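Bowls, Plates and One Very Full Cupboard

Hi, I'm Elif Naz, and I'm the one in our house who can't walk past a kitchen shelf in a thrift store. I grew up eating soup out of plastic bowls at my grandmother's, and I suppose I've been trying to get back to that table ever since. I own over 100 bowls now (my husband would like that number to stop right there!) and every November I pull them all out, wash them, and decide who stays and who goes to the Wirnerton swap.

I only put a picture up when the light is good, so this page fills slowly. Tap a heading if you want to skip to the part you like.

The bright ones

Plastic, cheerful, and the first to get grabbed when the cousins come over. I love a thick rounded rim on a bowl - so much easier to hold on to when you're beating eggs, and it doesn't dig into your fingers. 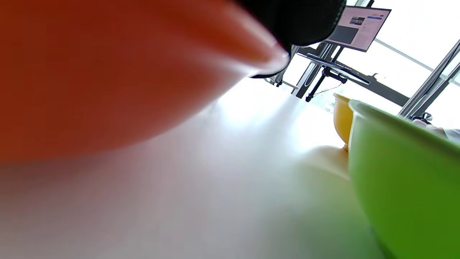 Lime green in front and mustard yellow tucked in behind it, on the white table. I keep going back and forth on which color I like more. This week it's the yellow, but the green is the one I reach for when there's salad to toss.

The ones I'm still hunting

I'd love a big orange one to go with them, something deep enough for popcorn for 6. I saw one at Skovetti last fall and put it back on the shelf like a fool. If you spot one, write to me, I'll happily trade for it. I have a stack of Altıntaş saucers that need a home and two Fuvitz lids that fit nothing I own.

Washing day notes

Warm water, a soft sponge, a drop of dish soap. I skip the dishwasher for anything old, and I let everything dry upside down on a towel overnight before it goes back in the cupboard. Stickers come off with a little cooking oil - leave it on for an hour, then rub with your thumb.

More pictures when the glass ones are done!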